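Sim-to-real gap or just bad eval? Cube pick in simulation, wrist cam vs. side cam

Simulation and Benchmarks > Manipulation

ykotian_lab
Posted Jun 14, 2020

I'm trying to get a straight answer on a result before I put it in a workshop paper with Chandrasekhar Sundaram. We run a policy called Hanik in simulation on one task, pick up the red cube. The table also has a tuna can, a Jell-O box and a tomato soup can on it as distractors. Layout is the same every episode apart from small pose noise.

The policy takes two camera streams, one from a fixed camera at the side of the table and one from the wrist. Trained on 1,000 scripted demos. With both cameras it succeeds in 347 of 400 eval episodes. If I replace the wrist stream with black at test time, it drops by three episodes total. Three.
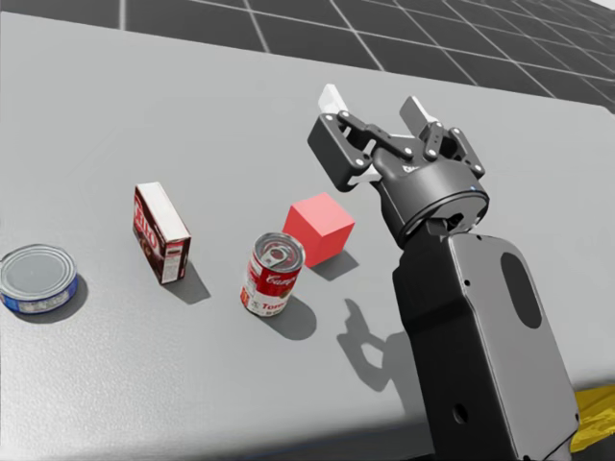
So my reading is that the wrist camera adds nothing on this task and we could train without it. Sundaram thinks that's a real finding. I'm less sure and would like someone to poke at it before we write it up.

Code is based on the Polden wrapper if that matters. Happy to share configs.

jticona
Replied

Blacking out a stream at test time only tells you the policy doesn't use it. It doesn't tell you it couldn't have. Those are two different claims and your post mixes them. You have to retrain without the wrist stream and also retrain with wrist only, same seeds, same number of steps. Until then you have an ablation of one checkpoint.

Also, what does the wrist camera see during the approach? Post some views from the start of an episode.

ykotian_lab
Replied

Fair. This is a wrist view with the gripper open, no crop.
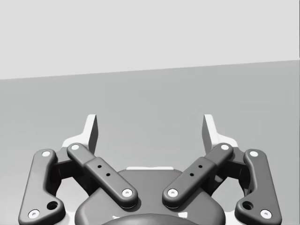 On the retraining, I have the side-only run queued and wrist-only after that. Wrist-only will probably do badly for the first part of the reach. There is no target in the view at all at that point, only the two fingers, the gray table and the wall behind it, so the policy would have to search for the cube or learn the average cube position. With the pose noise I use, the average position might be good enough to get a decent number, and that would be its own problem.

ilgin_c
Replied

I disagree with jticona a little. The test-time mask is a perfectly normal thing to report as long as you label it. What bothers me more is the pose noise. How large is it?

ykotian_lab
Replied

Plus or minus 2 cm in x and y, and 10 degrees of yaw. The distractors get the same.

ilgin_c
Replied

Then that's your answer. A 2 cm range with an open two-finger gripper is close to a fixed target. I'd bet an open-loop replay of the mean demo gets you most of the way. Run it. We had this happen with Correa last May: a blind replay beat two of our learned baselines and we had to pull the table from the paper.

jticona
Replied

Agree on the replay baseline, that should be in every one of these papers. Still don't agree that the mask is fine. Black frames are out of distribution. Maybe the encoder maps black to something harmless by luck. Swap in wrist frames from a different episode at the same timestep and see if the number moves.

ykotian_lab
Replied

Did the swap this afternoon on 200 episodes. Same success rate, within one episode. Then I pulled wrist frames from a few other episodes to see how different the swapped ones even are.

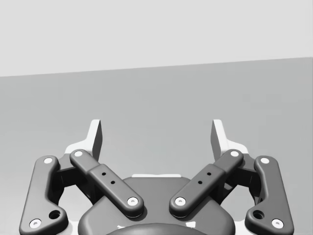
They're close to interchangeable in the early steps, so the swap test is weak there too. I think it only means something from the point where the cube comes into the wrist view. I'll redo it and swap only after that step.

Replay baseline isn't done yet – I need to write the code to average the demos since they aren't the same length.

yetunde.e
Replied

Don't average, just pick the demo whose cube pose is nearest the center and replay it. Averaging joint trajectories of different lengths gives you mush.

I went through nearly the same thing with Stirnetti. We started with narrow noise and the wrist stream looked useless. At wider noise the side-only model started missing on yaw, and the two-camera model held up. I'd expect that here, but I wouldn't promise it. Our demos were 3,000 per task, so we had more to train on.

ilgin_c
Replied

+1 to nearest demo. And please report failures by type. A finger landing on top of the cube and a finger knocking the soup can are not the same failure, and the success rate hides both. With the can that near the cube I'd want to know which one you're getting.

ykotian_lab
Replied

OK, plan below. The side view is the one I'd label failures from, it shows the cube, the can and both fingers together.

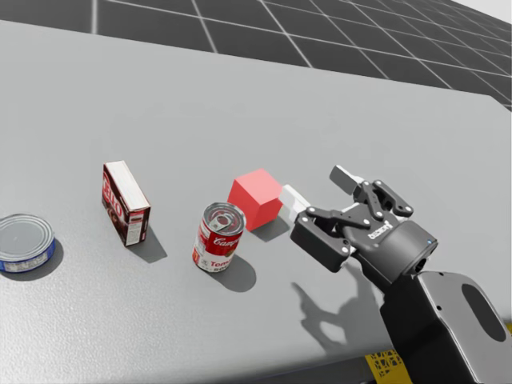
1. Replay the nearest-to-center demo, 400 episodes, current noise.
2. Retrain side-only and wrist-only, three seeds each.
3. Widen noise to 8 cm and full yaw, new demos, repeat everything.
4. Wrist swap only after the cube is in view.
5. Failure labels by hand for one seed per model.

Step 3 is the expensive one. Sundaram wants to skip it for the workshop and I'd like to keep it.

jticona
Replied

Keep it. Without step 3 the title of the paper is "wrist cameras don't help when the cube doesn't move."

yetunde.e
Replied

I'd drop to two seeds before dropping step 3. Also check whether 8 cm makes the cube spawn inside the soup can. Ours did that for a week.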